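Is the lake at Biltonlow open or not?

Since May my phone rings with the same question. People heard that there was green water at Nulden, which is on the other side of the hills, and now they think every lake in the region is closed. I had two guests cancel for Sunday. One of them told me he read it "somewhere".

So I walked to our beach and looked myself. The water was clear and children were swimming. The drive to Nulden takes 30 minutes, and the two lakes share no river.

Ashok Grewal, who rents the paddle boats, took out 14 boats last year in the same week. This year it was 5. He wants the town to pay for signs on the main road, and the price he got is 400 dollars. I think it is a fair price, but signs only help people who are already driving here - the others stay home and read the news.

If you have a booking with me, please come. If you are still worried, write to me and I will answer the same evening.

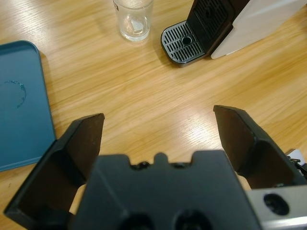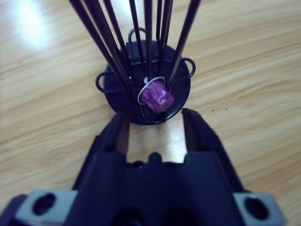
Light wood tabletop, in both photos.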